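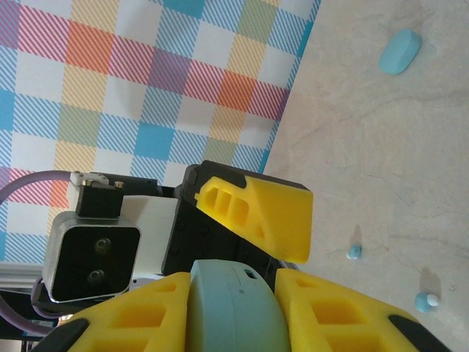

Two-arm tabletop cell: finger swap, wrist camera check, first picks

This site uses cookies to remember your settings. Accept | Manage

Workshop > Cells > Tomus bench pair > Setup and care

Written up by Ladi Fashola, with corrections from Gifty Ackah. Covers the Tomus pair only. The Yakubu cell has different wrists, don't use these steps on it.

When to do this

New fingers. Wrist camera bumped or replaced. Picks landing off to one side of small parts. Also after the September clean-down, when everything gets unplugged anyway.

What you need

Hex keys, the small set
One pair of yellow printed fingers per gripper, pads already on
Spare black pads
Lint-free cloth
Masking tape for the cables
The Skanby tray of small blue test parts

Do one arm completely, then the other. Having both wrists in bits at the same time is how the screws got mixed up last time.

Step 1. Park and power off

Send both arms to park from the pendant. Wait till they settle, then motor power off at the Desham box. Logic power can stay on – you want the camera stream later. Hold the wrist before you cut motor power, it sags a bit.

Step 2. Old fingers off

Two screws per finger. Back them out evenly. If a finger sticks, wiggle it along its length, don't twist. The print is strong across the cutouts but the thin wall near the tip can split.

Look at the old ones before you bin them. Check for:

– hairline cracks running from a corner of a cutout
– pad lifting at the rounded end
– inner face worn shiny or dished
– screw holes gone oval

Cracked ones go in the scrap tub. If it's only the pad, peel it, scrape the glue, put a new pad on and leave overnight. Don't rush the glue.

Step 3. New fingers on

Check the pair match. Prints from different batches can differ enough in height to matter with small parts. Stand them side by side on a flat surface, tips up, and run a fingernail across. If you feel a step get another pair.

Seat the first finger, screws in finger tight. Same for the second. Close the gripper by hand till the inner faces meet, hold it closed, then tighten everything. Doing it closed is what lines the faces up. Snug only, it's plastic.

Open and close by hand a few times. Should run smooth the whole way with no click at the end.

Step 4. Camera and bracket

Check the bracket screws on the camera mount. They work loose, worse on the arm that does the reaching across. Wipe the lenses with a dry cloth, no spray.

Push the connector home with your thumb. Then cables. Each cable needs enough slack for full wrist rotation but not so much that it hangs into the other arm's reach. Turn the wrist by hand both ways and watch the loop. If it snags on the rail or the housing, re-tape it further back and try agian.

Step 5. Zero the gripper

Motor power back on. Hands clear. Run GRIP HOME from the pendant, then the zero routine. The routine closes slowly, finds contact and writes the value. Do it 3 times. If the value wanders, something is loose, go back to step 3.

Write the final value on the card by the Desham box. Cecilia Tsikata keeps the log and will ask for it.

Step 6. Line up over a small part

Put one blue part on the marble-pattern sheet, well away from the plaid cloth. Jog over it slow. Open just wider than the part, come down, stop short of the surface.

Now look at the wrist camera stream. You want the part in the gap, both tips level, both inner faces running straight.

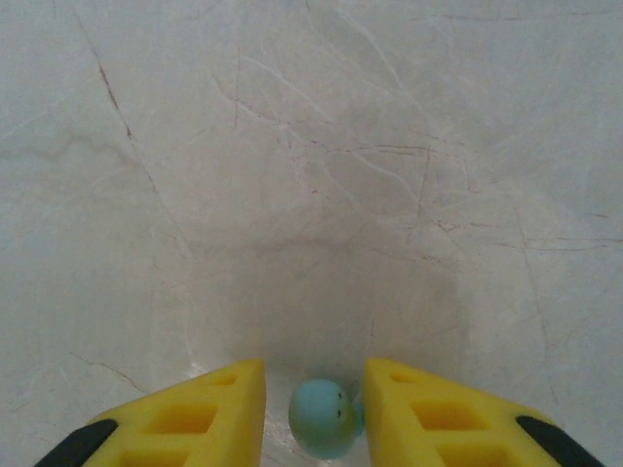 Fingers down either side of a small blue part, part sitting nearer the right finger.

A gap on one side only means you are off center. Jog sideways a hair at a time until the space is even. If you have to jog the same direction every time you line up, don't keep correcting by hand – redo the camera offset, menu 8 on the pendant.

Careful with the sheet. The veining is busy and the gripper throws a soft shadow right where you are looking, so a small pale part can be hard to pick out. Judge from the finger edges, not the shadow.

Step 7. Test picks

Close at low force. Lift straight up, hold, set down. Repeat with a taller part, gripped upright. Watch for:

– part rotating as the fingers close (faces not parallel, step 3)
– part squirting out forward (too high, come down a bit)
– tips scraping the sheet (too low, stop right away and check the zero)
– good grip but slow slip on lift (pads or faces dirty, wipe them)

Step 8. Both arms together

Only when each arm passes on it's own. Speed at the lowest setting. Bring the second gripper in above the first and stop well short. One person on the pendant, one on the stop button. Ayuba Odoi likes to do this bit from the rail side, you see the clearance between wrist and camera better from there.

Things that catch people out

Swapped fingers left to right. They look the same, but once worn they aren't. Mark the backs with pencil.

Plaid cloth riding up. Smooth it flat and keep its edge straight, otherwise a fold can catch a fingertip on a low approach.

Zero value fine, picks still off. Nearly always the camera bracket.

Print files for the fingers are in the shared folder under Tomus. Ask Ewurabena Agbeko if you can't get in.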